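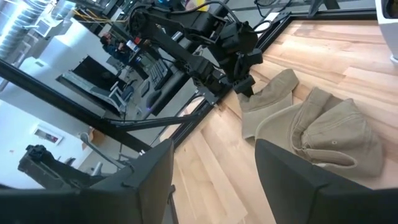
1/ Cap folding, the bad afternoon

Right, promised I'd write up what went wrong with the khaki cap job, so a little thread. Get a tea.

2/ Two arms, one table. The left one pins the flat folded bit of cloth, the right one goes in for the cap. It's been fine since August, more or less, and I'd got a bit smug about it.

3/ Then on run 1827 the right gripper closed and just... kept closing. No error, no beep, nothing on the log except a cheerful "grasp ok". It was squeezing the brim at full whack and the arm was still trying to lift!

4/ I hit the stop. The stop worked (phew). But the left arm took 2 seconds longer than the right to go quiet, and that's the bit that kept me awake - they're meant to drop together.

5/ Raluca Avram reckoned it was the cap. Stiff brim, soft crown, the fingers feel nothing and then suddenly feel loads. Fair point, and she's usually right, so we swapped to a plain tea towel. Same thing on the 15th go. Not the cap then.

6/ Virgil Sima came over from the Stadville lot and had the cover off in no time. The force reading was freezing. The Tatell board was sending the last good number over and over and our code was happily believing it. My code, I should say.

7/ So now if the reading doesn't change at all for a bit, the gripper lets go and both arms park. Dull little fix. Should've been in there from day one.

8/ The slow stop is still open. I think the left arm waits its turn in the queue, Virgil thinks it's wiring. Until we know, hands stay off the table while the power's on, mine included.

9/ If you're running the Larkamow grippers on anything older than build 3623, please go and check yours for a stuck reading. Pull the sensor lead with the arm parked and see if it notices. Ours didn't.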